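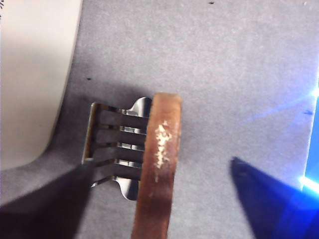
Borislav Atanasov
Kitchen and Small Equipment Lead, Lamovdale Supper Room

5/28/24

Progress note to Pledness, second installment

Sorry this is short, we have a delivery in an hour. Going in the order of your form.

Where we are

Kitchen is open and cooking. Since the January installment we've served 704 suppers, most of them eaten in, the rest picked up by families from the Illham side. That's under what I put in the plan. The plan assumed both evenings running from the start and the second evening only got going after the sink was fixed. Both running now.

Flatware and tableware

This was the first line of the budget so I'll start there. The mixed drawer of donated forks is being sorted. All stainless, four tines, any plain pattern is fine, we quit trying to match. What we check on each one: tines straight and level at the tips, nothing dried on between them, no rough edges at the shoulders. Anything with food residue goes back in the soak bin, not in the drawer. Bent ones get set aside and straightened if it can be done by hand, otherwise scrap metal.

Spoons done. Knives not started. We are short on kid-size forks and I'd like to move a little from the linens line to cover it, see below.

The gray tabletops are holding up. The light color shows crumbs right away and people wipe down without being asked twice. One table has a wobble, shimmed for now.

Small appliances

Slower than I wanted. The intake shelf had a lot on it and most of it came without a manual or a cord. Every piece now gets the same quick look before it gets plugged in: shell for cracks, openings for crumbs or grease, cord, feet, then the lights on the panel if it has them. 18 pieces looked at so far, 11 are in use or ready to go. The others are waiting on parts or a decision from me. 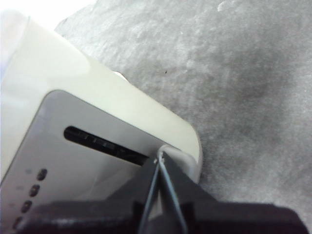
White unit, gray panel with the long slot and the row of indicators. Lights not lit.

On the white ones, the markings by the indicators can be hard to make out so we're writing our own labels on tape. Slots get a dry brush first, never a wet cloth. I wrote that on a card and taped it to the shelf after the first week.

Money

Of the 3,000 in this installment, flatware and shelving are paid. Salcedo still hasn't sent the final invoice for the sink work, I've called twice and will call agian. Receipts for everything else are in the folder, the grocery ones are taped to sheets by month. Request: OK to shift part of the linens line to kid-size flatware? We were given tablecloths in January so linens is mostly unspent. Need a yes or no before I order.

Problems

Storage. Clean stuff and not-yet-checked stuff are too close together and things get mixed. A second rack would solve it, pricing that now.

Dish drying on the busy evening. We run out of towels by the second seating. Buying more out of the regular account, no ask here.

Next

Finish the knives. Clear the appliance shelf, incl. deciding what gets recycled. Get the rack in. Label the drawers, one for each kind, so whoever is setting tables can find thier way around without me. Will send the updated budget sheet as soon as the Salcedo invoice turns up.

Call the kitchen line if the form needs anything else, mornings are best.

B. Atanasov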